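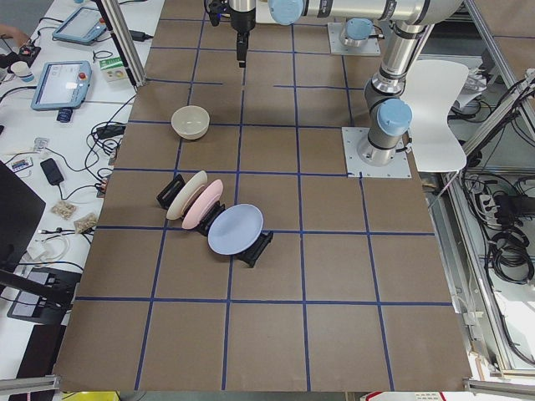 Minutes of the kitchenware meeting, held on December 7, 2022 in the upstairs room at Fikeck. The meeting opened with the draining rack, carried over from last time. Wilma Buchanan said the black plastic rack was the one she wanted kept for the everyday set, as it takes round plates on edge and they can be got at from either side. It was agreed that plates should go in by colour, cream-white, then pale pink, then the larger lavender-blue one a little apart from the others, and that the cream bowl with the speckled rim should stand upright on the table near the rack and not in it. Devendra Sisodia asked for this to be written down so that the Saturday group and the weekday group set things out the same way.

Present: Wilma Buchanan (chair), Devendra Sisodia (minutes), and five members of the kitchen group. One apology had been received. Two people came in during item 2.

1. Minutes of the last meeting

Read and accepted with one change. Under "cupboards" the words "top shelf" should read "second shelf". The top shelf is still for serving dishes.

Matters arising: the tin opener has been replaced. The loose handle on the cutlery drawer has been tightened twice and has come loose again. Devendra will take the screw to the hardware shop and match it for length.

2. Plates and bowls

Wilma reported that the everyday set is now made up of mixed colours, following the breakages in May. She had asked whether people minded the plates not matching. Two did at first. The rest preferred it, as it is easier to see at a glance which size has been put out.

There was a long discussion about the larger plates. They do not sit well next to the smaller ones if everything is pushed up close, and they tend to lean over. Devendra said a gap of one slot was enough. Another member thought the large plates should be dried by hand and put away straight off. A show of hands was in favour of the gap, with two against.

Bowls were taken separately. Ceramic bowls are not to be stacked wet. They are to be left upright on the table until dry inside and then stacked in fours at most. Wilma noted that the speckled rims make chips hard to spot and asked that a finger be run round each rim before it goes back in the cupboard. Anything chipped goes in the box under the sink, not in the bin, so that it can be wrapped before it is thrown out.

A member asked whether the chipped ones could be kept for plants. Agreed, up to the number that will fit on the windowsill.

3. The marked-out tabletop

The dark blue tape on the brown table was discussed. The squares have been useful for setting out, and most people now say "one square down" or "two across" without thinking about it. The rack will keep to its slanting position across two squares. It was pointed out that when it is set straight, people reach over the bowls to get to it.

Devendra reported that the ends of the tape lift if they are wiped with a very wet cloth. A damp cloth should be used, and wiped along the strips, then the squares done separately. He has one roll left. Wilma asked that nobody use it for labelling jars, as happened with the last one.

Somebody asked if the squares could be numbered. This was not taken up. The numbers would have to go on the table itself, and food is set out there on some evenings. It may be looked at again if new people find the layout hard to follow.

4. Washing up

The order of washing was confirmed as glasses, cutlery, plates, bowls, pans. The water is to be changed before the pans and at any other time it needs it.

There was some disagreement about rinsing. At present about half the group rinse and half do not. Wilma said she could taste the washing-up liquid in her tea on two occasions and would like everything rinsed. Devendra was not against this but said that the hot water runs out if the tap is left on. It was agreed to rinse in the second bowl, with the tap off, and to try this until the next meeting.

Tea towels: there are plenty, but they are coming back from the wash still folded inside one another and some have not been clean. Towels are to be opened out before they go in the machine. The red checked ones are for hands only.

The plastic rack itself needs washing once a week. Limescale has been building up at the feet. A member offered to soak it in vinegar overnight and put it back the next day. Steel wool is not to be used on it.

5. Quotations for new items

Three quotations had been asked for and two received. Tumum had quoted 361 for a full set of plates and bowls, including delivery. Trumetti had quoted for plates only and had not given a delivery charge, so the two could not be compared. Sugiyama had not replied.

Wilma reminded the meeting that the budget for the whole year is 3360, and that more than 1000 of that has gone on the cooker repair and the new tap. She was not keen to buy a full set when the present plates are sound. Devendra thought it would be worth buying a few spares in each size. There was general support for this.

Agreed: no full set to be bought this year. Devendra to ask Tumum for a price on spares only, with a limit of 60. Wilma to telephone Sugiyama once more and, if there is still no answer, to leave them out of it.

A question was asked about a second rack. One rack is enough on most days, though it fills up quickly after the longer sessions. Wilma has an old wooden one at home and will bring it in on loan. It should stay on the draining board. If it goes on the table there will be no space left for serving.

6. Storage

The cupboard to the left of the sink has been cleared out. A number of lids were found which do not belong to anything. These have been put in a bag by the door. If they are not matched to a pan by the next meeting they will go.

The bottom drawer still sticks. It opens if lifted slightly. A note has been taped to the front of it to say so, and the note has already been splashed and needs writing out again.

Devendra asked that mugs go back with the handles facing right. There was no objection, although one member who is left-handed said she would do her best.

7. Any other business

The fridge thermometer has gone missing. Will whoever has it please put it back.

One member asked for the window to be left open a little while the washing up is done, as the walls are getting damp behind the shelves. Agreed. The last person out is to shut it.

The bread knife is to be washed and dried straight after use and not left in the bowl under the suds. This has been raised before.

Thanks were given to the Saturday group for cleaning the oven.

Actions

Devendra Sisodia – match the drawer screw; ask Tumum for a price on spares; rewrite the note for the bottom drawer.
Wilma Buchanan – telephone Sugiyama; bring in the wooden rack.
All – check bowl rims; rinse in the second bowl; look through the bag of lids.

The date of the next meeting was left open until the room bookings are confirmed. Devendra will put a notice on the kitchen door.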